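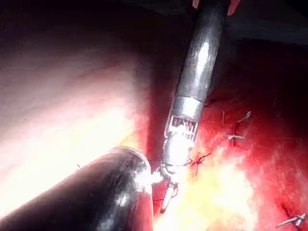
The Skonavance suturing day was held at the Brandow building on Sat 7 June, with one session before lunch and one after. Rocío Zabala taught both. She started each session with short work at close range, the two instruments brought together at a single point beside a smooth rise of pale tissue, the slender jaws of one coming down almost onto the end of the other. It is a small movement and takes longer to learn than people expect. Strong light bounces off the shafts and the tissue, and it is easy to lose sight of the tips.

Practice on the pads came next. Each session had 60 minutes set aside for it, and most people used all of it. Rocío asked for interrupted stitches first, tied one at a time, with tails long enough to find again. Different colors of thread make it easier to tell one stitch from its neighbor when the work is looked over later.
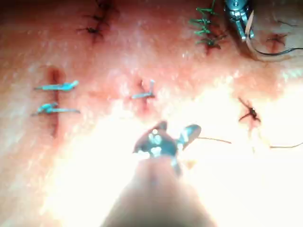

Spacing was the main thing she corrected. Stitches set too close bunch the edges up, and stitches set too far apart leave the cut open between them. She also spent time on tension – pull until the edges touch, then stop. Several people went back over knots they had already tied and did them again.

After the break the talk moved to handling long thread. A long thread is useful for a running stitch but it catches on things and crosses over itself, so the advice was to keep it up and out of the way, and to check where the tail is before pulling.

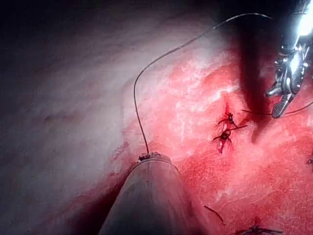

Dark thread carried in a wide curve over the tissue to the grasper, upper right.

The handout from the day, with Rocío's notes on knots and spacing, is at the front desk in the Fehr room. There are 78 copies left over from the April printing, so please take one if you missed it. Practice pads can be signed out from the same desk for up to 2 weeks.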